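Home | Forums | New Posts | Marketplace | Members | Log In

Filed under: Small Arms & Benchtop > Faults and Troubleshooting

Arm jumps sideways in the middle of a slow push, then faults out

pegboard_pete27
Hi all, long time reader, not much of a poster. I'm stuck on a fault and I'm running out of hair. We have a benchtop arm with a single-finger tool on it, running a tabletop pushing job with colored blocks on a maple board. It's driven by the Drelturitz controller, firmware from February. Most of the time it's lovely. Then every so often, partway through a nice slow push, the finger jerks sideways maybe an inch, the controller throws error 476 (following error, says the book) and everything stops dead. Blocks go flying. Last night one ended up under the radiator and I had to fish it out with a yardstick.

Stuff I've tried: new cable on the wrist, re-ran the camera calibration, slowed the whole thing down by a third. Slowing it down made it happen less but it still happens. I went through the log and got 33 faults in 1000 pushes. That's way too many for me to walk away and leave it running, which was the entire point of buying the thing!

greaseandglory
Following error on a slow move is nearly always drag. Is the finger touching the board? I'd bet you lunch it's set too low, digs into the grain, the arm winds up behind it and then it lets go all at once. That's your jump.

pegboard_pete27
I thought of that. I set the height with a feeler gauge at all four corners and it clears. Not by a lot, but it clears.

greaseandglory
Corners, sure. What about the middle? Wood moves. I had a maple top in my shop that cupped so badly one winter you could roll a pencil off it in either direction. Put a straightedge across it before you buy any more cables.

Mirelle_in_the_lab
I don't buy the warped board thing, sorry grease. If it was dragging he'd have scratches. Pete, do you have scratches? My money's on the marker. We had a Tudose camera bracket that sagged a hair when the room warmed up, and every time the software lost the tag and found it again the whole coordinate frame shifted over. The arm tried to get to the "new" spot right away and you got exactly that, a jump and a following error. It took us weeks to find it because we kept staring at the motors.

greaseandglory
A decent controller shouldn't let a camera update yank the arm like that. There's a filter.

Mirelle_in_the_lab
There's a filter if somebody turned it on. It ships off on the Drelturitz. Ask me how I know.

pegboard_pete27
Ok, it IS off on mine. I never even opened that page of the settings. No scratches that I can find either, but the grain on this board is pretty wild so I wouldn't swear to it.

slowhands
Can I butt in with the boring question? Where are your hands when this happens? A jump of an inch with a metal clamp on the end is no joke. We had someone at our Ponddale shop reach in to straighten a block during a pause, the arm woke up, and they got a cracked fingernail and a good scare. We now hit the stop every single time before anyone reaches over, no exceptions, and the force limit is set low enough that it trips if it so much as leans on something.

greaseandglory
Force limit that low and he'll get nuisance trips all day long. Pushing blocks is contact, that's the job.

slowhands
Then he gets nuisance trips until it's fixed. I'd rather reset it all day.

pegboard_pete27
Fair, and yeah, I've been bad about that. I do reach in. I'll quit doing it. The stop button is also on the wrong side of the table for me, so I'm moving that tonight.

pegboard_pete27
Update, 10/17/26. Turned the filter on and ran a batch. Faults way down but I still got a couple, both with the finger working in toward the middle of the board. So I finally put the straightedge on it, and grease, there's a crown. Small, but it's there. I think I've got both problems stacked on top of each other, which explains why slowing down only half helped. Ordering a flatter board from Lelldale and raising the finger a touch until it shows up.

greaseandglory
Lunch!

Mirelle_in_the_lab
Half a lunch. The filter did most of it. And go check that camera bracket anyway, will you? Also post a picture of the setup, I want to see how far the tag is from the board.

pegboard_pete27
Bracket's on the list for tomorrow. Tag's at the back right corner, just off the wood. 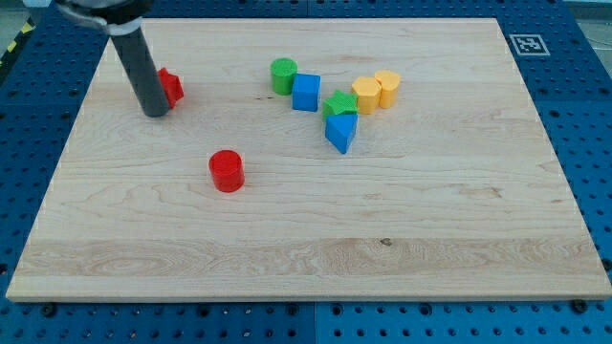
Finger over the maple board, red star right beside it, tag at the back right

Contact Us | Forum Rules | Privacy | Back to Top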